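Notebook, Stalcombe bench -- 18th February

Linen folding cell, notes on the change of work pattern. Kam-wah Yau asked for something in writing before the Erkberg visit, so this is longer than my usual entries. Copy to the shared folder when I get to it.

Status of the cell first. Huleo is running policy build 15 on the flat items (napkins, tea towels, small tablecloths). It folds what it is given at a steady pace and stops when the edge finder disagrees with the gripper position by more than the set limit. The limit is still 5 mm. I tried loosening it yesterday and put it back. With a wider limit it stops less often, but the stack behind it needs squaring by hand, which moves the labor from one end of the bench to the other and saves none of it.

Stop causes from the log, in order of how much trouble they are:

Two items fed together. Worst on anything checked or striped, where the overlap is hard to pick out from overhead.
Item arrives folded over on itself. It tries to fold the fold.
Hem curl. Mostly on the older stock.
Gripper reports closed on nothing. I think this is the left finger pad again. Replaced in May, same part, same wear pattern. Ordered a spare pair.

The first two account for most of the interruptions, and both are feed problems. Before the cell went in, the feeder position didn't exist. People picked from the cart, shook the item out, folded it and stacked it, and the shake-out was simply part of the motion. Now the shake-out is a separate job done for the machine. It is more tiring than folding, according to everyone who has done a full stint of it. I did one myself and agree: the arms are up the whole time, and the pace is set by the cell.

Action taken: feeder stint capped at 60 minutes, then swap with inspection. It was left open before, and in practice whoever was on the feeder at the start of the shift stayed there until lunch. I have put the cap on the board by the cart. It needs to be in the rota as well or it will drift.

Inspection is the other new position. The job as written is to look at each finished stack and reject bad folds. As practiced it is also: clearing stops, wiping the overhead lens, refolding rejects, and answering the packers when they ask where their stock is. The written job assumes the stops are rare. Either the sheet gets rewritten or the stops come down. Doing both would be better.

Reject handling. Rejects were going back into the feed cart, which meant a badly hemmed napkin could go around several times before someone pulled it. Separate bin now, blue lid. Anything in the blue bin is folded by hand at the end of the shift and the item type written on the sheet. The sheet matters because it tells us what to demonstrate next.

Demonstrations. This is the part that changes people's work most, and the part we have explained worst. Every new item type needs a set of hand-guided folds recorded before the policy can be retrained. We have been treating that as a spare-time task for whoever is free. It isn't one. A decent recorded fold takes almost 15 minutes of setup before the first usable take, counting handle check, marker check and clearing the table, and after that the takes go quickly. Doing it in scraps between other work means paying for the setup every time.

Proposal: one half shift per week booked for recording, two people, table stays set up. One on the handles, one checking the takes and keeping the list. Swap halfway.

Who does the recording also matters. The first set was done by me and by others from the engineering side. Those folds are neat and slow, and the cell learned to be neat and slow. The second set came from two of the linen room staff, and the difference in the motion is easy to see in playback. They pull the cloth toward themselves before the first fold and use the table edge to find the hem. I had never noticed this as a step. It was in none of our process descriptions. The retrained build picked it up and the hem curl stops went down, though I would want another few weeks of logs before putting a number on it. 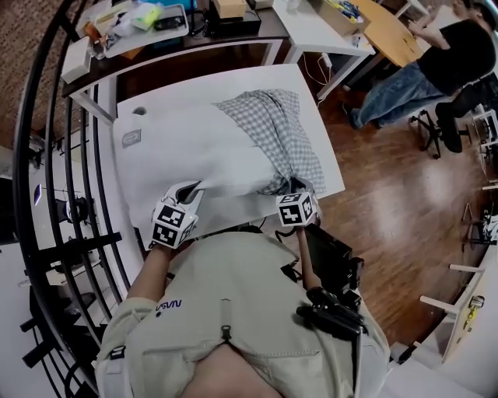
Consequence for pay and grading, which is above my level but needs saying: if the skilled folders are the ones teaching the cell, that is skilled work and should be recorded as hours under their names. At present it goes down as general duties. Kam-wah is going to raise it. I have offered the take list as evidence, as it already has initials against each session.

Practical points on the handles, for whoever books the first half shift:

Keep the cube faces clean. Use the dry cloth only; the spray lifts the print at the corners.
Don't cover a cube with the sleeve or the cloth. If tracking drops for part of a fold, discard the take and do it again. Trimming it afterward takes longer.
Fold at the speed you would normally work. Slowing down for the recording is the most common fault in the lists.
If a fold goes wrong and you correct it, keep going and mark it "C". Corrections are useful. We have too few of them.
Start some takes from a gathered or crumpled item. Nearly all of set one started flat, and the carts never arrive flat.

On that last point, the crumpled starts may solve part of the feeder problem too. If the policy can open out an item by itself, even badly, the feeder no longer has to shake each one, only separate them. Pan (the planner script, not the full policy) can already pull a corner free in bench tests. It fails when two corners are trapped. I don't want to promise this to the feeder crew until it has run a week on real carts. They were told in the autumn that the shake-out was temporary, and it has been brought up since, fairly.

Erkberg visit. They want to see throughput. I would show them the stop log next to it, because the throughput figure alone makes the cell look as though it runs unattended. It has two people on it at all times, and a third when the checked tablecloths come through. If Erkberg plan their own staffing from our headline figure, they will be short from the first shift.

Open items:

Finger pad, left. On order.
Feeder cap into the rota. Me.
Inspection job sheet, redraft with the people who do it. Me and Kam-wah.
Half shift for recording. Waiting on approval.
Lighting over the feed end. The glare on white items is worse in the afternoon; try the diffuser from the old bench before buying anything.
Anti-fatigue mat at the feeder. Asked for twice. Asking again.

Left the cell parked, build 15 loaded, limit at 5 mm. The blue bin has not been emptied.

Stalcombe workshop notes | Contact: bench desk, Stalcombe | © Stalcombe | Back to top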